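# 衣柜里最破的那件，我补了一个冬天

12/28/25

今年最让我上瘾的事情，是补衣服。对，就是拿针线，把破了的地方一针一针缝回去！我以前连扣子都懒得钉，掉一颗就让它敞着，现在居然能为了选一根线在抽屉前面站半个小时。
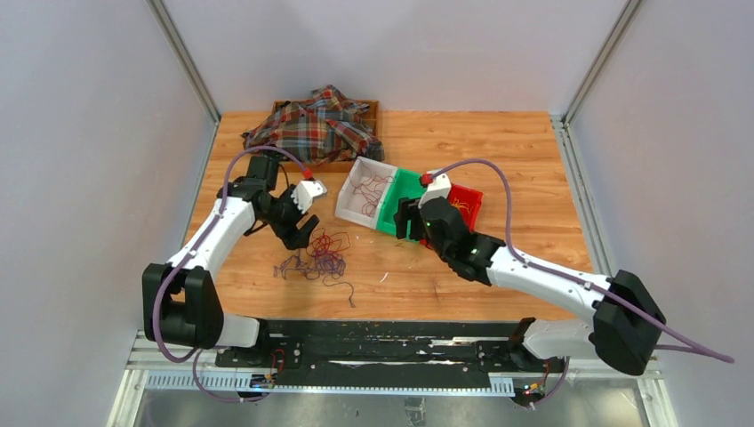

事情要从五月说起。那时候换季收拾衣柜，翻出来一大堆“还能穿但是不太好意思穿”的东西：手肘磨薄的毛衣，领口起毛的衬衫，膝盖那里快透光的灯芯绒裤子。按照以往的习惯，我会把它们装进一个大袋子，放在门口，放两个月，再搬回衣柜最里面。那天不知道怎么回事，我坐在地板上把它们一件一件摊开看，越看越舍不得。那件灰毛衣是我搬来 Tromthorpe 第一年冬天买的，陪我挤过多少趟早班公交，袖子上的洞还是我自己不小心在门把手上勾的。

于是我去图书馆借了一本讲织补的旧书，纸都发黄了，插图全是手绘的。书里第一章花了好多页讲怎么看布，我一开始很不耐烦，心想赶紧教我缝呀。后来才明白这一章太值了！布分经纬，经线紧、纬线松，破洞往哪个方向裂，跟它平时受力的方向有关系。你顺着布原来的脾气去补，补出来就服帖；逆着来，洗一次就皱成一团。

## 先说失败的

第一件我拿来练手的是一双羊毛袜，脚后跟破了个洞，大小刚好能塞进一个拇指。我没有织补蘑菇（就是那种木头做的、蘑菇形状的小工具，垫在布下面撑开用的），就拿了一个电灯泡代替。听说以前的人都这么干，我觉得特别有意思，结果灯泡太滑，袜子在上面转来转去，我补完一看，洞是没了，长出来一个硬邦邦的疙瘩，穿进鞋里走两步就硌得受不了。

拆掉。重来。第二次线拉得太紧，脚后跟缩进去一截，像个小漏斗。

再拆。第三次总算平了！虽然颜色对不上（米色袜子，我手边只有芥末黄的线），但是我越看越喜欢那块黄色，后来干脆不再找相近的颜色了。

练袜子有个好处，就是完全没有心理负担。谁会盯着你的脚后跟看呢。所以如果有人问我从哪里开始，我一定会说袜子，而且要选厚一点的，薄棉袜针脚太密，新手眼睛会花掉。

## 工具，真的不用买很多

我走过一点弯路，开头兴冲冲买了一套 Clista 的缝纫盒，里面足足 13 样东西，粉笔、拆线刀、穿线器、几种奇形怪状的压脚（可我根本没有缝纫机啊）。到现在经常用的就这几样：

- 一包长短不一的针，织补毛衣要用钝头的，缝衬衫用细尖的
- 一把小剪刀，一定要快，钝剪刀会把线头剪得毛毛的
- 珠针，或者干脆用晾衣夹也行
- 织补蘑菇，后来还是买了一个，二手市集上淘的，木头已经被磨得很光滑
- 线，很多很多线

线这件事我要多说几句。城里有家叫 Nyitrai 的毛线店，门面窄得要侧身进去，里面一直通到后院。店里有一个筐，专门放剩下的线头和小线团，按把卖，便宜得不像话。我每次去都说只看看，每次都抱一捧出来。补衣服用线很少，一个手肘也就用掉几米，整团买反而浪费，这种零头简直是为我们准备的。我现在家里有一个饼干盒，里面按冷暖色分开放，打开的时候心情特别好，跟小时候打开新的水彩笔一样。

补棉布的话我更喜欢用刺绣线，六股可以拆开，厚衬衫用三股，薄的用两股或者一股。刺子绣的专用线也很漂亮，有点哑光，洗过以后会变软，适合牛仔布。

## 衬衫的几种补法

我试得最多的还是衬衫，尤其是格子法兰绒。这种布太好补了，本身就厚实，又有格子当参考线，连画线都省了。

领口磨毛，最经典的办法是翻领：把领子整个拆下来，翻个面，再缝回去，磨毛的那一面就藏到底下了。听着吓人，做起来其实就是耐心拆、耐心缝。我第一次拆的时候手都在抖，生怕把领座剪坏。拆之前记得用粉笔在后领正中做个记号，衣身上也做一个，缝的时候两个记号对齐，就不会歪。我没做记号的那次，领子歪了一指宽，穿上去总觉得自己在歪头。

手肘破了，我会从里面垫一块布，外面用平针一排一排缝过去，针脚不用非常整齐，稍微有点长短反而好看。垫布最好选旧的，洗过很多次、已经缩过水的，新布缝上去，一下水它缩衣服不缩，四周全是褶。我有一次就是图省事用了新布，气得我把它叫作“包子肘”，现在还挂在衣柜里当教训。

扣眼松了可以用锁边绣再走一圈，十来分钟就好，效果却特别明显。下摆脱线就更简单了，看一集电视剧的功夫能缝完两件。

还有一种情况是布已经整片变薄，还没破，但对着光能看见手指头。我以前会等它破了再说，现在学乖了，趁早在背面加固，用细线稀稀地走几排，等于给它打个底。预防真的比抢救省事太多。

## 那件灰毛衣

最后说说我整个冬天都在弄的大工程。灰毛衣的右手肘有个大洞，左手肘快了，袖口散了一圈，腋下还有虫蛀的小孔，我把所有毛病都别上了小纸条，整件衣服看起来像一面公告栏。

小虫眼最先处理。补之前我把毛衣装进密封袋，放进冷冻室，跟饺子做了两个星期邻居，拿出来回到室温再冻一次，然后才敢动针。毛衣有虫千万别直接塞回衣柜，真的会连累一大片！

袖口我是挑起活的针圈，用细棒针重新织的，织了九圈，用的是从 Nyitrai 带回来的深绿色。织之前要先把散掉的部分拆到完好的一行，拆的时候慢一点，每个圈都穿在一根辅助线上。我第一次贪快，掉了两个圈，它们一路往下溜，我拿着钩针追了一个晚上才追回来。

右手肘用的是瑞士织补，也有人叫仿织法，就是顺着原来的针圈走一遍，补出来跟织的一模一样。洞太大的地方没有针圈可以跟，得先拉几根横线当架子，再一圈一圈绕上去。好玩得不得了！有点像在填一张只有自己看得懂的地图。我一时兴起，想知道自己到底缝了多少针，就从右手肘开始记，一直记到全部完工，本子上最后的数字是 2,168。写下来的时候我自己都愣了一下，因为每天晚上只是缝那么一小会儿，完全没有觉得多。

缝完要洗一次，温水加一点羊毛洗液，泡着别搓，捞起来用毛巾卷着压水，平铺晾干。新补的地方刚缝完总是鼓鼓的，洗过一遍线会松开来，跟旧的部分长到一起。这一步我每次都特别期待，像等照片显影。

## 一些零碎的心得

光线很重要。晚上补深色衣服简直是折磨，黑线配黑布，我补过一次就发誓再也不要，现在深色一律留到周末上午，坐到窗边去弄。

线不要剪太长，从手指到手肘那么长就够了。贪长的结果一定是打结，打结的结果一定是生气。

想着“差不多就行”的那几针，过后永远是最先松的，我已经试验过很多次了，拜托大家不要再试。

补完以后记得过几天再看一遍。刚补完的时候我总是只看见毛病，放三天再拿出来，咦，还挺好看的嘛。

还有，听东西很配补衣服。我这几个月听完了一整部讲航海史的有声书，现在看到某一件衬衫的袖口，脑子里就会冒出好望角。

## 接下来想做的

朋友们知道我迷上这个以后，开始把自己的破衣服塞给我，家里的待补篮现在有点危险，再往上放就要塌了。我打算过完年先把篮子清一清，然后学一学编织式的补法，就是用小织机在破洞上织出方块的那种。Bullari 那边每个月有一场旧物交换，有人带了一台小织机去，我上次摸了一下就走不动路了，那些小钩子左右一拨，经线就换了位置，太聪明了！

我还想做一条百衲毯，用实在没法救的衬衫拆出来的布。裁好的方块已经攒了一鞋盒，颜色乱七八糟，我试着在床上排过一次，排到一半要睡觉了，只好全部收起来。算了一下，照我想要的尺寸得用掉将近 1,000 块，所以大概要缝到后年去，我也不着急。

如果你家里也有一件舍不得扔的衣服，今晚就拿出来看看它破在哪里吧。先穿好一根针，颜色随便选。补坏了也写信告诉我，我攒了很多拆线的经验，很乐意分享！

下一篇应该会写怎么给牛仔裤的裤裆加固（这个部位问的人最多，大家都不好意思在留言里问，全是私信），我手上正好有两条，等补完了就来更新。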